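Idea Intake Pilot: Progress Report
Girka site and Brarnine site
Prepared for the Operations Director, 02/05/2018

Summary

The pilot has been running since September. It replaces the old suggestion box and the quarterly all-hands idea meeting with one intake form, a short written round, and a small-group review. Both sites are now using it. Girka is on schedule. Brarnine started late and is still catching up on reviews.

Intake

Employees have submitted 1,562 ideas through the form. Most came from the warehouse and customer service teams. Finance and purchasing have sent in very few, and we would like help from the department heads there. A large share of the entries repeat each other, with parking, shift swaps and the returns desk coming up again and again. We now group repeats under one entry and keep all the original names on it, so everyone who raised the point gets the reply.

The form was too long at first. We cut it to four fields at the end of the first month. The field asking for an estimated cost was dropped because people were leaving the whole form unfinished when they reached it.
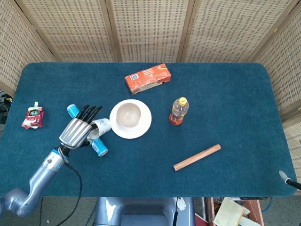 Written rounds

Each review group begins with 15 minutes of silent writing before anyone speaks. Supervisors at Girka were doubtful about this and two groups skipped it early on. Those groups went back to it after their first sessions were taken up by the same few speakers. Groups are capped at eight people. Sessions run 90 minutes and we do not plan to make them longer.

Brarnine has asked to do the writing part online the day before. We agreed to a trial with the night shift, who have trouble getting a full group in one place. Results will be in the next report.

Reviews and decisions

To date 50 ideas have been approved for a small test. They include the new label layout for the returns desk, a shared calendar for forklift training, and a change to the order in which phone complaints are passed along. The label layout is finished and in daily use at Girka. The calendar is waiting on IT. The complaint change was tested for a month, and the team asked to keep it.

Replies are the weak point. We promised every submitter an answer within three weeks and have not kept to that at Brarnine. The backlog there built up over the holidays, when review groups did not meet. One person from Girka is now helping with replies two mornings a week until it is cleared.
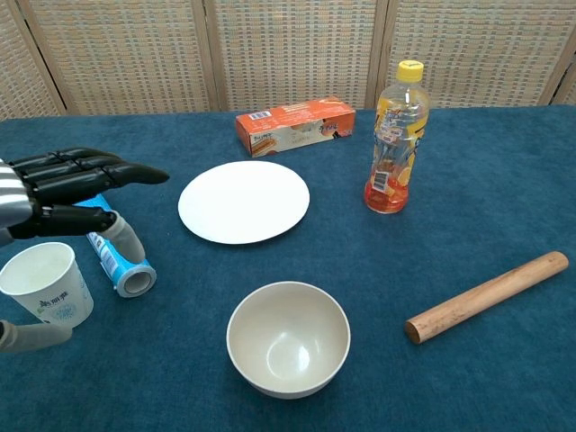 Facilitator training

Hamdy delivered the first two training days, one at each site. Feedback was good on the practice sessions and poor on the slides, which were mostly general material on creativity. We have asked for a shorter version with more time spent on how to close a discussion and write up a decision. Three facilitators have changed jobs since the training and need to be replaced.

Software

The Gasimach tracker is in place and does what we need for intake and grouping. Exporting to a spreadsheet still drops the comments. The supplier has the ticket open. Until it is fixed, comments are copied by hand for the monthly summary.

Budget

Spending is under plan, mainly because the second round of training has been moved back. Room costs at Brarnine were higher than expected and have been covered from the same line.

Next period

Clear the reply backlog at Brarnine.
Hold the shorter training day at both sites.
Report on the online writing trial.
Meet with finance and purchasing about taking part.

Decision requested

We ask for approval to carry the unspent training money into the next quarter.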